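Ticket 648: Drip line pressure low, bean plots, Zistcombe
Status: open

Reported in July. Rows at the far end of the Plakness block get little water. Plants there are short and the pods are thin. Rows near the pump look normal.

Step 1. Read the gauge at the pump. Normal. Filter flushed, no change.

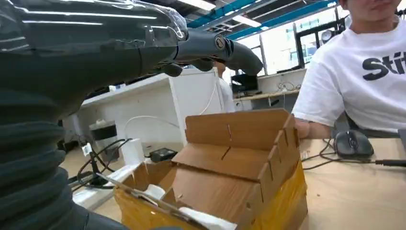
Open box with yellow tape.

Step 2. Walked the main line at 7 a.m. with the valves open. Two wet spots by the Pollock gate — both joints tightened. End rows still weak. 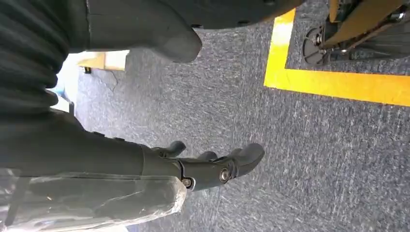

Ribbed cover and hand.

Step 3. Opened the end caps on 8 laterals. Brown silt came out of 4.
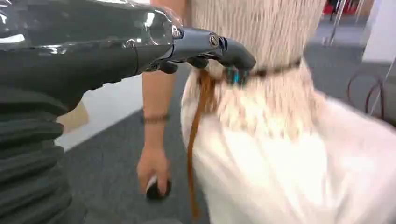
Reply from Plillska: silt that far down means the filter screen is torn or seated wrong. Pull it and look at the rubber ring before flushing again.

Step 4. Screen pulled. Ring was folded on one side. New ring fitted, laterals flushed until clear.
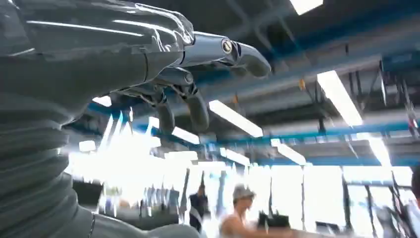
Step 5. Check the end rows again after the next two waterings. Leave ticket open.

Related tickets
Yellow leaves after top dressing
Seed drill skipping rows
Pump trips at start

Last updated: August
Contact the help desk | Back to top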